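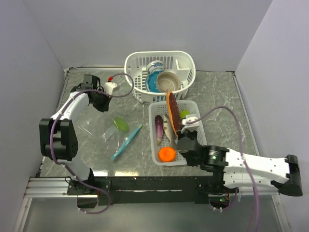 How do you stop bowls holding water in the dish rack? Tip them so the open side faces down or sideways, and leave a gap for the air to get through.

I'm a shocker for stacking everything in one pile, so I've had to retrain myself. Plates go on their edge, bowls lean – never nested – and the cutlery gets its own section.
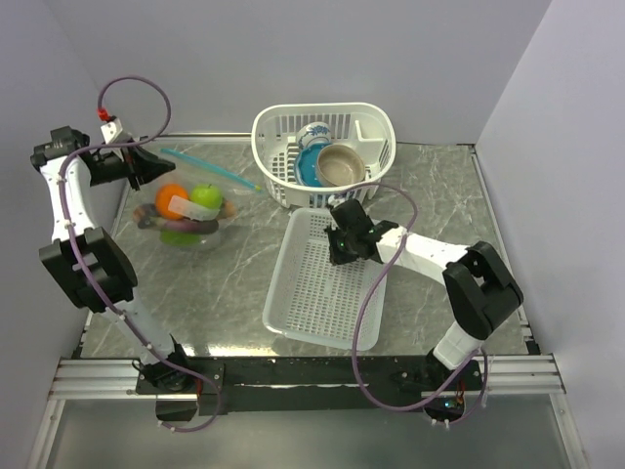

Once a week I scrub the slots with an old toothbrush and a splash of vinegar, then leave the rack upside down on a towel for 7 minutes while I have a cuppa. Baskets for veg get the same treatment (the little holes are the worst for gunk!).
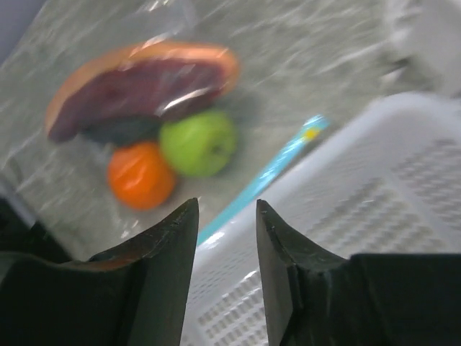

Berhanu Beyene reckons bicarb beats vinegar on white plastic, and that a spoonful in 500 mL of warm water is plenty.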